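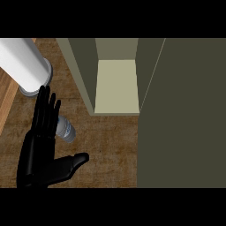

*The Larkier hand and a water bottle in simulation, where breakages are free.*

**Larkier simulator licence, two seats**

We bought this to put off buying a hand. Rekha D'Souza wanted the real thing by December; I wanted to still have a budget by December.

Set-up took 45 minutes, 16 of them spent finding the licence key. The black hand is nicely modelled, down to the finger joints. The furniture is plainer – our cabinet came out as flat olive panels – but it's good enough for checking reach before you pay for anything.

Grumbles: the label on the bottle is a blur, and Plerkby charge extra for support.

Worth it if you're still arguing over the order form. We are.

– Harish Chettiar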